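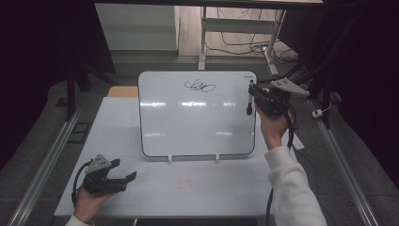

One reader wrote in to say that hemp seed oil and CBD oil are the same stuff and the shops just swap the labels. Common mix-up. Seed oil is pressed from the seed, which holds next to no CBD. CBD oil comes from the flowers and leaves.

Hemp seed oil. Also hempseed oil. Green, nutty, used cold on food and in soaps. Pressed in Uibo and Musov, mostly in small mills. The Tondska mill has 2 presses and fills almost 800 bottles a month, busiest in December. Imulville stoped pressing and now buys in.

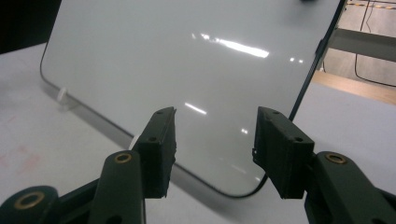 Storage matters more than most lables let on. The oil goes off with light, heat and air – dark glass, lid tight, in the fridge once open. Shop lighting counts too. Overhead lights strong enough to leave a long white streak on a shiny whiteboard will also be falling on any clear bottle left out under them. Not for frying.

Comments

Guest: Mine smells like old paint, bin it?

Guest: Yes, bin it. Try the 100 ml size next time.

This site uses cookies. OK

© September 2024 | Contact | Back to top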